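Eltine (token)

Eltine is a cryptocurrency token marketed as a "self-balancing" store of value. It was issued by Weltelel, a payments company, and traded mainly on the Sirnmont exchange. Promoters described it as a digital asset that would hold its price through market downturns without a cash reserve behind it. Its trading record does not support that description.

Design

Eltine has no fixed peg to the dollar or any other currency. Its software was meant to shrink the number of tokens in circulation when the price fell and to issue more when it rose. Holders who locked up their tokens for 93 days received a share of any new issue. Weltelel called this share a "stability reward." Critics said it was paid entirely out of dilution, and the company's own white paper names no other source of income.

The white paper runs to 16 pages, most of them devoted to projected growth. The section on what happens if large holders sell at the same time is one paragraph long and refers readers to a technical annex. The annex was never published.
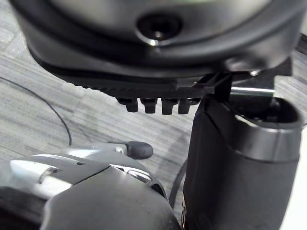
Dark gray housing with a ribbed lower rim and four short prongs.

Trading history

Eltine opened on Sirnmont in November and rose quickly on thin volume. Weltelel reported 3,722 active wallets in its first update to holders. It did not say how it defined "active," or how many of the wallets it controlled itself. A later review by the research firm Kjærgaard found that 730 wallets had received their first tokens directly from an address used by the issuer. Weltelel said these were promotional grants. It released no list of recipients.

When the wider crypto market turned down, the supply mechanism did not stop the slide. Tokens were removed from circulation as designed, but sellers kept coming, and withdrawals from locked accounts were paused. Weltelel blamed "temporary liquidity conditions," a phrase it went on using for the rest of the decline.

Reception

Supporters have argued that the token was never given a fair test and that a larger pool of holders would have steadied the price. The claim is hard to check, and much the same has been said for other failed tokens of this type. 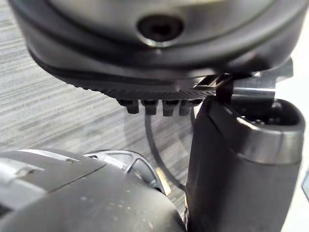 Yee-man Wu wrote that the supply mechanism "works on paper as long as no one wants their money back," and that the locked accounts should have been treated as unsecured loans to the issuer. Nesrin Ertürk disagreed in part, saying that the terms were plain enough for anyone who read them, though she accepted that the word "stability" should not have been used in advertising.

See also
Algorithmic stablecoin
Token dilution
Liquidity risk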